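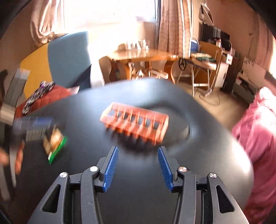

Effiong Fund, small grants
Progress report, Orutville shared kitchen and day room
November 10, 2024

Quick one this time, the full accounts come with the year-end packet.

Where we are. Day room is open and in use. Tables in, racks in, shelving half done. Kitchen side is behind, see below.

Tables. Went with the dark round-edged ones after all. Good size, people can get at them from every side, no corners for kids to run into. Downside is glare. Room gets a lot of sun and the dark top throws it right back at you, worst from late morning on. Blinds were not in the original budget. Would like to move money from the signage line to cover them, please confirm by email if OK. Dark tops also show every crumb and smear so wipe-down is now on the closing list.

Racks. Orange-red plastic, open frame, narrow slots. We bought 13 from Irkik in September, 2 came with broken prongs and were replaced free. Light enough for anybody to carry from the sink to the table and back, which was the main thing. Slots are fine for small plates and lids, too narrow for the deep bowls. Bowls are going on a towel for now. Not ideal. Asked Irkik if they do a wider slot, no answer yet.

The color was a good call. Easy to spot on the dark table, and they don't walk off to the other kitchen like the old gray ones did. Only complaint so far is that they slide if you load one end first. Trying rubber feet on a couple.

Shelving. Cumura delivered the uprights but sent the wrong brackets. Right ones promised, no firm date. Until then the racks get stacked at the end of the counter, in the way of the kettle. Everyone is tired of it.

Kitchen side. Plumber has been out twice. Second sink still not connected, so all the washing up goes through one and there is a line after lunch. This is the big delay and we would rather say so plainly. Cost has not changed, only the timing.

Use. 23 people signed up for the cook-and-eat sessions, 5 of them on the waiting list untill the second sink is in. Put-away at the end of a session is going faster now there is a set place for things. Labels still to do.

Spending. On budget apart from the blinds question. Reciepts for the racks and tables are in the shared folder, Cumura invoice on hold pending the brackets.

Next
Brackets up, racks off the counter
Second sink
Blinds, if approved
Something for the deep bowls
Labels

Need from you: yes or no on the blinds, and whether the waiting list numbers go in the year-end form or separate.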